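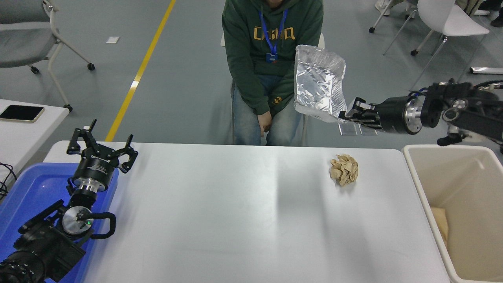 Figure 4. Crumpled foil and a ball of beige paper at the table.

4. Setting up arrival alerts

Skukau can warn you when a container is due at the terminal. The sales sheet calls this "live visibility." What you get is the carrier's own estimate, copied into your account every so often, and the carrier is the party with the most reasons to be cheerful about it. Set the alerts up as follows and keep a phone number handy.

Before you start: you need an administrator login, your Plendport terminal code, and at least one open booking. A draft booking will show up in the list but will never send an alert.

1. Open Settings, then Alerts, then Ocean. If Ocean is missing, your account is still on the air freight plan and support has to switch it.

2. Enter the terminal code. Use capitals. Lowercase is accepted without complaint and then matches nothing.

3. Under Source, choose Carrier or Terminal. Pick Terminal wherever it is offered. Carrier is the default, and we have yet to hear a good argument for it.

4. Set Lead Time to 44 hours. The suggested setting is longer, but dates that far out move so often that people stop reading the messages.

5. Set Change Threshold to 2 hours. Anything lower fills your inbox every time a pilot boat runs late.

6. Add your recipients. Kosmas Kokkinos on the import desk asked for a shared mailbox to be allowed here, and it now is. Put at least one real person on the list as well.

Note: the Confidence score beside each arrival date is worked out by Huttunen, an outside supplier. They have not told us how. Treat a high score as a guess with a number attached.

7. Click Save, then Send Test. A green message means the test left our server. It says nothing about whether anybody received it, so go and look.

CAUTION: Alerts do not stop the storage clock. Free time starts when the terminal says it starts, whatever your screen shows. A wrong date in Skukau has never won a dispute over demurrage that we know of.
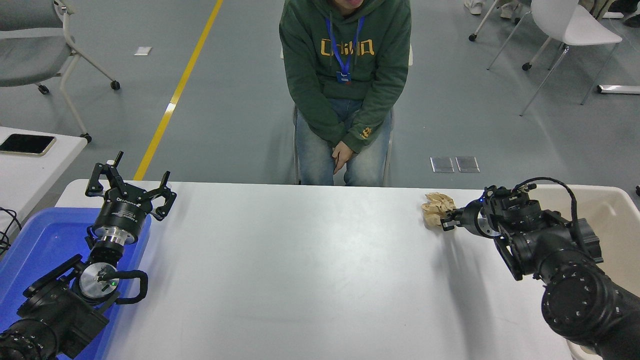
4.1 Importing old bookings

1. Export your bookings from Ranach as a plain CSV file. The spreadsheet option drops leading zeros from container references.

2. Split any file with more than 2000 rows. The upload page claims to have no limit — it has one, and the rows past it vanish without a message.

3. Upload the file and wait for the summary. Compare the row count with your own. Do this even if the summary says Complete.

4. If you see error 229, a vessel name in your file does not match the carrier's list. Correct the name and upload that row again. Ignore Auto-Match, which will happily pick a different ship.

Note: Cauã Frota maintains the vessel list by hand. Renamed ships can take a while to appear, and until then the old name is the one to use.

Section last checked Thursday, June 27, 2019. Menu names may have moved since.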